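Karard Home Collection - Station Safety Checklist with Comments
Task: folding clothes on a bed, two hand-held grippers
Checked by: Divya Menon
Comments and follow-up: In-ho Ban
Month: June
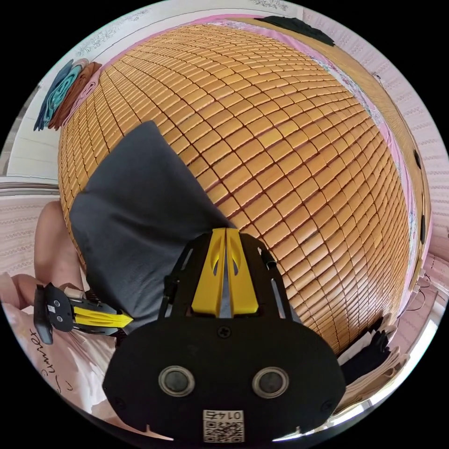

Fill this in before the first recording and again after the midday break. Mark each item OK, Fix or Stop. A Fix can wait until the end of the batch. A Stop means both grippers go down and nothing more is recorded until it is cleared. Write a comment even when the item is OK if something looked different from the last check.

1. Work surface

1.1 Mat lies flat enough that the fingers don't catch between rows of tiles. OK.
Comment (DM): Tiles are smooth. I ran a bare hand over the whole mat and found no sharp corners.

1.2 Mat does not slide when a garment is pulled across it. Fix.
Comment (DM): It moves a little on the sheet when you pull toward yourself. Not enough to lose balance, but by the end of a long batch it has crept toward the edge of the bed.
Follow-up (IB): Push it back between batches, not during one. If it moves in the middle of a fold, finish the fold and keep the episode. The model should see some of that.

1.3 Garments waiting their turn are kept off the folding area. OK.
Comment (DM): Stacks are at the sides. Keep them low so they don't fall into the work.

2. Grippers

2.1 Both fingers open and close fully, no sticking. OK left, Fix right.
Comment (DM): Right one was slow to open on the first few squeezes, then fine.
Follow-up (IB): Lint at the finger joint. Cleaned with the small brush. Add this to the morning routine.

2.2 No cracks in the fingers. OK both.
Comment (DM): Look at the oval cutouts first. The old Urkix set we used for towels split there.

2.3 All screws and fasteners tight. OK both.

2.4 Number sticker can be scanned. OK.
Comment (DM): Scan it before the batch and check that the number on the screen matches the one on the sticker. Last month one batch was filed under the wrong unit and we lost an afternoon sorting it out.

2.5 Hands and sleeves clear of moving parts. OK.
Comment (DM): Short sleeves or rolled up past the elbow. Rings and bracelets off.

3. Power and cables

3.1 No cable crosses the floor where the operator stands. OK.

3.2 Loose cable along the wall is out of reach of the cloth. Fix.
Comment (DM): There is a loop hanging near the clothes pile. A sleeve could hook it.
Follow-up (IB): Clip it up. Two clips are in the Girnard box.

3.3 Battery packs cool to the touch after a batch. OK.

4. Operator

4.1 Break taken after every 40 episodes. Stop, then cleared.
Comment (DM): The first batch ran well past the limit without a break. The operator said the wrist was sore on the thumb side. I stopped the session and we swapped people.
Follow-up (IB): The limit stays at 40. If the counter is hidden behind another window, set a timer.

4.2 Operator can reach the middle of the mat without kneeling on the bed. OK.
Comment (DM): Taller people still bend a lot. The Krishnan apartment has a higher bed and we should send them there when we can.

4.3 Operator knows how to end a recording at once. OK.
Comment (DM): Asked each person to show me. One looked for it on the screen first, so we went over it again.

5. Recording conditions that affect the data

5.1 Lens wiped. OK.

5.2 Start position varied. Fix.
Comment (DM): Too many episodes begin with the shirt laid out neatly. We need dropped, bunched and inside-out starts as well.
Follow-up (IB): Drop the garment from chest height and begin from wherever it lands. No straightening by hand first.

5.3 Dark garments stand out from the surface. OK.
Comment (DM): Gray and black show well on the light mat. On dark bedding they were hard to label.

5.4 Failed grasps kept and tagged. OK.
Comment (DM): Please don't delete them. A missed corner followed by a second try is useful - just tag it as a retry.

5.5 Names, mail and faces out of view. OK.

Open items

Clip the wall cable before the next session (IB).
Try a non-slip sheet under the mat (DM).
Order 3 spare finger pairs (IB).
Check wrist comfort with each operator after the second batch (DM).

The total for this station is some 590 episodes, not counting those tagged as test. Next check is due at the start of the next session, same form.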